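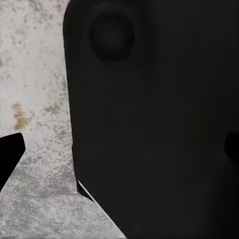

Žydrūnas wrote to me after the first club night: is it really worth spending weeks in the simulator when the kids joined to drive a real robot? I have had that same question from parents every June, when sign-ups open, so I will answer it before we get going. Yes, it is worth it, and I'd say so even if we owned a robot for every student (we have one, and it is usually in pieces on the back bench). In the simulator everybody gets a turn, nobody waits on a dead battery, and a bad idea costs you ten seconds and a reset.

This page walks you through the pickup task for the Trodmont Robotics Club, the way we teach it to new members. You will need a club laptop, your login for the Voledov simulator, and a little patience with yourself. Last updated 19 August 2024.

Getting set up

Log in, open the club folder and choose the outdoor practice world. Give it a minute the first time, because it has a lot of ground textures to load and our laptops are not young. When it opens, switch to the gripper view. You are now looking out past the two black fingers, and this is the view you will be living in for the next few weeks, so get comfortable with it!

Save a copy of the starter program under your own name before you touch anything. Please do this. Last year one of our teams worked for a whole evening in the shared copy, and the next group cheerfully saved over it.

Now press run and let the starter program go through its moves without changing a thing. Keep one hand near the space bar, which pauses. I like new students to pause often and say out loud where they think the target is compared to the fingers: ahead, behind, left, right, too high, too low. It feels silly for a few minutes and then it becomes second nature, and you will be very glad of it once you are writing your own moves.

Lining up on the target

Open the fingers all the way before you travel. A half-closed gripper will bump the target, the target will roll, and off you go chasing it. With the fingers wide and a gray cylinder lying on the grass ahead, the first thing to sort out is which way the cylinder points. You want the fingers to close across its width. If you come at it lengthwise, you are asking them to stretch over the longest part, and they won't.

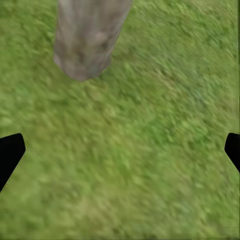

Step 2: Approach and grip

Move in three stages and pause after each one. Go sideways first, until the target sits in line with the gap between the fingers. Then turn the wrist so the fingers sit on either side of it. Only then come down. New drivers nearly always want to do all of this at once – I did too – and it can be done, but it is much harder to see which part went wrong.

Set your speed to 9 for traveling and drop it to 7 for the final descent. Those are the numbers on the slider in the starter program, and you are welcome to play with them later on. When the fingers are level with the middle of the target, close them, wait for the grip reading to settle, and lift a short way. Pause again. If the target came up with you, wonderful, carry on to the drop zone. If it stayed behind, open up, rise straight back to where you started and look at your last move before trying anything new.

When the target is not in view

Sooner or later you will find yourself looking down at plain grass between two open fingers, with no target anywhere. Please don't go hunting by hand! You will drift farther off, and you won't be able to tell your teammate how you got there. Press pause, write down the position numbers from the side panel, and run the search routine, which backs the arm up and sweeps from left to right.

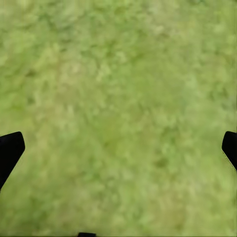
Could we just raise the arm higher at the start, so that we never lose the target to begin with? Vanags asked this at practice, and it's a fair thought. You can, up to a point. Change the start height from 32 to something bigger and you will take in more ground, but the target gets small and your sideways corrections get sloppy. Try a few heights, keep notes, and pick the one your team can drive well.

Saving your run for the Fludgate meet

Every team brings one saved run to the Fludgate meet. The time limit is 192 seconds, counted from the moment you press run to the moment the target is let go in the drop zone. Pausing does not stop the clock at the meet, so once you are comfortable, start practicing without it.

Save the run with your team name and hand it in through the club folder. If the upload hangs, leave the window open and come find me or Mr. Zariņš, and we'll copy it over on a stick.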